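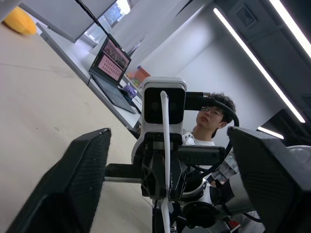
A second arm and its wrist camera, seen between the fingers of the first. Photo: Andudex lab

ANDUDEX LAB TEACHES TWO ROBOT ARMS TO KEEP TRACK OF EACH OTHER

February – Hi, I'm Theresia Koller, I run the manipulation group at Andudex, and I get to write this release myself because our press office was kind enough to let me (they did take out a few exclamation marks, and I put some back). We have a new result and we're very happy with it!

The method is called Fido. It lets two robot arms work out where they are relative to each other using only the cameras on their wrists. If you've ever set up a pair of arms on a bench, you know the usual routine: you print a checkerboard, you hold it up in a lot of awkward poses, you run the calibration, and then somebody bumps the table and you get to do it again. I've lost whole afternoons to this. So has everyone in my group, and they were getting grumpy.

With Fido, each arm simply looks at the other one. While they move through a short warm-up, the wrist cameras record, and the software matches what it sees of the other arm's wrist against a 3D model of the hardware. Each arm also knows its own joint angles, so after enough views the two sets of measurements can be lined up into one shared picture of where everything is. After that, Fido keeps checking in the background during normal work and makes small corrections whenever one arm comes into the other's view.

We tested it on handovers, where one arm passes an object to the other. That's a nice hard test, as a small position error means the second gripper closes on air or pushes the thing out of the first one's fingers. We ran 100 handovers with Fido and 100 with a standard checkerboard calibration, and before each batch we shifted one arm's base a little on purpose. Fido completed 93 of them. The checkerboard setup, which had no way of noticing the shift, completed 31. To be fair to the checkerboard, it does very well when nothing has moved, and if your arms are bolted to the same steel plate you may not need us at all.

The warm-up takes almost 20 seconds. My colleague Lakshmi Pisharody wrote the part that picks the motions, and she got there by throwing out most of what I had planned (I had drawn some very elegant loops, and they were useless). What works best is a slow approach, with the other wrist sitting between your own gripper fingers and both arms turning a bit as they go. Cables were the big headache. They hang differently every time, they cover up the parts you want to see, and they aren't in the 3D model. Irena Brzozowska trained the matching step to ignore them, and that one change did more for our results than anything else we tried all winter.

"I spent weeks looking at views from a gripper, and by the end I was tilting my head at my own kitchen," says Brzozowska. "The cable problem looked small on paper. Then we plotted the failures and it was nearly all cables."

What it can't do yet: Fido needs a decent 3D model of the wrist it's looking at, so a new gripper or a homemade bracket means making a new model. It also gets less sure of itself when the arms stay far apart for a long time. We're working on both with Engelbert Fuchs at Gruber, who has a different make of arm on his bench and has been very patient with our installer.

The paper is under review, and the code and handover recordings will go up on the project page once the reviewers are done with us. Labs that want to try Fido earlier can write in and we'll send a test version. We especially want to hear from people with mismatched pairs of arms!

We're also doing an open demo on Tuesday at 3 p.m. in the Pridell building, with live handovers and time to ask questions. Please bring something small for the arms to pass to each other. Nothing with liquid in it.

Press contact: Theresia Auer, Andudex press office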